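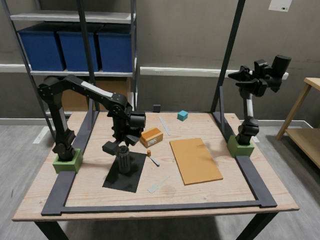
Quarterly walk-through, Harik building, ground floor and storeroom
Inspected by: Fikri Kusuma
Date: 9 December 2018

Items marked OK need no action. Items marked FIX go on the Trostell work order. Anything marked WATCH gets looked at again next quarter.

## Exits and hallways

- [x] Front door opens fully from inside, no key needed. **OK**
- [x] Exit sign lit over front door. **OK**
- [ ] Exit sign lit over rear door. **FIX.** One lamp out. Same sign as in October, so replace the whole fitting this time.
- [x] Hallway clear width at least 37 inches. **OK**
- [ ] Rear door closes and latches by itself. **FIX.** Closer is leaking oil and the door stops short of the latch. Please don't wedge it in the meantime.

## Fire equipment

- [x] Extinguishers on hooks, pins and seals in place. **OK**
- [x] Tags current. **OK.** Celtemex did the annual service.
- [ ] Extinguisher 4 visible from the hallway. **FIX.** A coat rack has been put in front of it. I moved the rack, but it needs a permanent spot.
- [x] Pull station by the stairs not blocked. **OK**

## Work surfaces

- [x] Tops level, no splinters along the front edge. **OK**
- [x] Floor under tables free of boxes. **OK**
- [ ] Table feet tight. **WATCH.** One foot in the front office turns by hand. Tightened it.
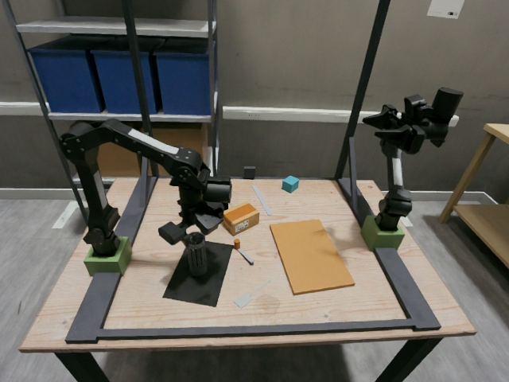

*Wooden worktable, wood-plank floor.*

## Electrical

- [x] Panel door closes, clear space in front. **OK**
- [ ] Panel directory readable. **FIX.** Half the labels are in pencil and two breakers have none. Kováčik has the old drawings and can fill in the rest.
- [x] No extension cords under rugs. **OK**
- [ ] Kitchen outlet trips when tested. **FIX.** Pressed the test button several times, no trip. Outlet taped over until it is replaced. 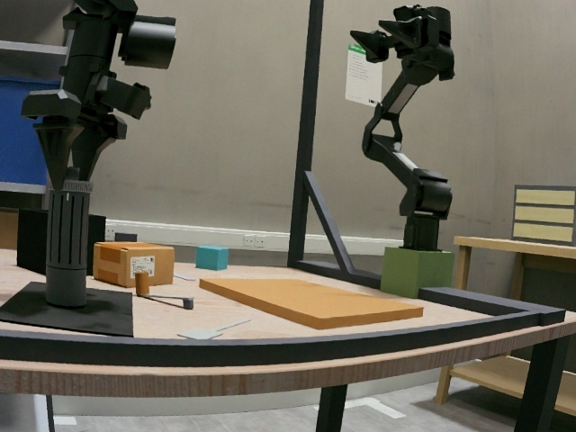 The outlet next to it tested fine, so the kettle can go there for now. Don't run the kettle and the toaster oven together on that circuit.

## Storeroom

- [x] Shelves fixed to wall. **OK**
- [ ] Load signs posted. **FIX.** The sign for the long shelf (600 lb limit) has fallen off. Sign is in the desk drawer and needs new screws.
- [ ] Stepladder in good shape. **WATCH.** One rubber foot is worn.
- [x] Paint and solvent cabinet closed. **OK**

Work order number for all FIX items: 361. Rear door and kitchen outlet first.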